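4. Trying the fingertips on small parts

I do this bit before the gripper goes anywhere near an arm, and I'd do it again every time you swap the pads. I've had both the Flesari and the Vullcombe tips on mine, so the steps suit either.

1. Close the fingers gently and check that the tips meet.
2. Pick up something thin and shiny, on edge — metal shows up a poor grip far quicker than foam does.
3. Hold it for 14 seconds, then let go.
4. Do that three more times and jot down any slips. 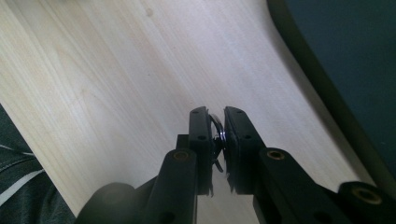

Do I need to recalibrate after changing the pads?
Only if the new ones are a different thickness. Run the open and close routine once and save the result.

Caution: don't squeeze harder to cure a slip! Ivars Mets did that with a Vávra set and bent a finger. Try fresh lining first, then go back to step 1.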